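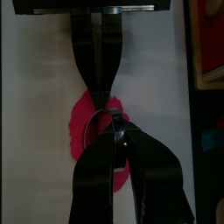
September
By Leonie Ostermann

My brother-in-law called me at half past six in the morning to tell me Tornora had equalized. I knew already. I'd been up since four with a laptop on my knees and a blanket over my head so I wouldn't wake the kids, watching a stream that froze every time anybody got near the box.

If you've never followed a small club from the wrong side of an ocean, I can't really recommend it. But I can't stop, either! I grew up six streets from the ground in Prostville, and the capacity there, if you count the grass bank behind the north goal (the league doesn't, we always did), is 964. My dad stood on that bank. I stood on his shoulders until I got too heavy, and then I stood on a milk crate.

So when the cup draw gave us Miranda, away, I booked a flight. Miranda are two divisions up. They have a sports scientist and a bus with their name on it. We have Dexter Layug, who is 33 and plays center back, and who taught half the under-tens in town how to head a ball before the rules changed and he had to teach them something else.

I met Dexter the afternoon before the game in the hotel coffee shop. He ordered two grilled cheese sandwiches and ate both of them while telling me about his knee. He had the first operation at 21, the second at 26, and after that one the surgeon suggested golf. "I hate golf," he said. "I tried it twice. You walk and walk and then you're annoyed."

The next day was his hundredth cup and league game for the club, counting the one abandoned for fog, and he wanted it counted. "I was out there for an hour. I had the bruises. Put down 100."

Okay, the match. Miranda scored early, a header from a corner that Dexter will tell you was a push. (I've watched it nine times now and I think he's maybe a little bit right.) After that they passed it around us for most of the half, and I remember looking at the clock and thinking two-nil would be respectable, three-nil we could live with. Our goalkeeper made a save with his shin. A Miranda forward hit the post and then sat down on the grass like he'd missed a train.

And then nothing happened for ages, and the nothing started to feel good. You could hear our end, a couple of busloads and me, singing the old Hondis song, the one about the bakery that used to sponsor the shirts. The home fans went quiet and started checking their phones.

The goal came in the 90th minute. Long throw, a scramble, two swings and two misses, and the ball rolled out to Dexter, who had no business being up there on that knee. He didn't even hit it hard. It bounced once on the way in. I lost a shoe and a stranger's soda went down my back, and I hugged him anyway.

We lost on penalties, five to four. Dexter took the second one and buried it, and our left winger, who is 19, put the last one over the bar. I watched Dexter walk all the way from the center circle to get him.

I called my brother-in-law from the parking lot. He'd had the stream on and it had frozen during the shootout, so I had to tell him the score myself. Then he asked me whether Dexter really was pushed on that first goal, and we were on the phone for another forty minutes.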